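Keeping the book cell honest: a morning with Mayu Takagi

Shelving tasks look dull until you meet someone who loves them. 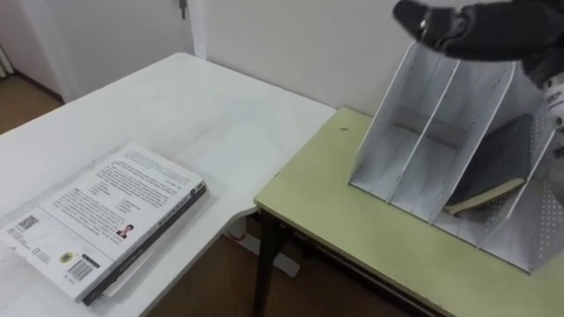
Mayu Takagi has looked after the book cell at Hurkon for two winters now, and when I arrived she was already on her knees with a torch in her teeth, checking the feet of the tables. She waved with her free hand and kept going.

"Feet first," she said, once the torch was out. "Every morning, before power. If a table has crept even a few millimetres, the arm will still go exactly where it thinks the rack is. It's very loyal like that!"

The cell is a modest thing, two tables and one arm, and its whole job is moving books between a table and an upright file rack. It sounds like something you could set up in an afternoon. Takagi laughed when I said so. The first version took her and her colleague Nghĩa Thái most of a February, and the bulk of that went into the slots.

"A book going into a slot is a lovely problem," she said. "You've got a stiff cover, or a floppy cover, and a gap that's only a bit wider than the thing you're holding. Come in slightly crooked and the corner catches a divider. Then the rack slides, and now everything you knew about the rack is wrong."

I asked why they didn't just bolt the rack down. They did, for a while. Thái made a bracket for it and was quite proud of it, and then the gripper started taking the punishment that the rack used to take by moving.

"We cracked a fingertip pad in the first week," she said. "So off came the bracket. Nghĩa still has it on his desk, he keeps pens in it. I'd much sooner have a rack that shifts when it's bumped and re-teach it, than a rack that wins."

Re-teaching is the part of the routine she most wanted to show me. She keeps a small steel pointer in a pencil case, swaps it in for the fingers, and touches off three corners of the rack by hand, nudging the arm along in tiny steps from the pendant. I had expected to be bored. I wasn't at all. There's a moment when the tip is close enough to the metal that you hold your breath, and she slides a strip of ordinary printer paper into the gap and pulls until she can feel it drag.

"Everybody wants a fancy sensor for this," she said. "Paper is terrific. It's the same thickness every day and it's in the printer."

The corners go into a notebook as well as the controller. On the morning I visited she was up to entry 231, in the same squared notebook she started with, and she can flick back and tell you when the rack got swapped, when the arm's base was re-levelled and which week somebody leaned on the table. The numbers drift a little in winter when the heating comes on. She thinks it's the floor. Thái thinks it's the tables. They've been arguing about it cheerfully for months.

After the corners come the fingers. Takagi runs a thumb along each pad, feeling for a shiny patch, and wipes them down with a lint-free cloth and a little alcohol. Paper dust is the enemy, she told me, and glossy covers are worse than you'd guess, as whatever comes off them builds up on the rubber and the grip goes slick. She changes the pads at 2000 cycles whether they look tired or not.

"I used to go by eye," she said. "Then Kumiko went through the drop log and plotted it, and there was this beautiful knee in the curve a bit past two thousand. I'd been changing them too late for a year. I was thrilled, to be fair. You hardly ever get a graph that clear."

Kumiko Nomura, who was in the next room for most of my visit, put her head in to say that the graph was on the fridge if I wanted to see it. It was, under a magnet shaped like a prawn.

I asked Takagi what goes wrong most often, and she didn't have to think. Screws. The ones that hold the finger mounts work loose from all the small knocks, and the first sign is a click you can hear when the hand opens. She now puts a dab of medium threadlocker on each, tightens to the same setting on the same driver, and draws a line in paint pen across the head and onto the mount. If the line has broken, the screw has turned.

"You can check all of them in ten seconds walking past," she said. "Best thing I ever stole from a bike shop."

The cables get a look too, mainly where they bend at the wrist. She likes a loose loop there, with a soft tie, and she moves the last joint through its full travel by hand at low speed, watching for anything that tugs. An earlier cable failed inside its jacket with nothing to see from outside. The fault came and went for days and she ended up finding it by wiggling the cable while Thái called out readings from across the room.

Then it's power on, a slow dry run with no book, and a slow run with the thick hardcover they use as a reference. She stands with one hand near the stop button for both. If that goes in cleanly she brings the speed up in steps, and she listens more than she watches.

Had she ever been tempted to automate the morning check itself? She has, and there's a half-written script for it. But she isn't in a hurry.

"I find things when I've got my hands on it," she said. "Last month it was a tabletop edge starting to lift. No script of mine was going to look for that." She was already packing the pointer back into the pencil case, and asked whether I wanted to have a go at the paper trick before I left. I did, twice. My second corner was within her tolerance, and she wrote my initials beside it.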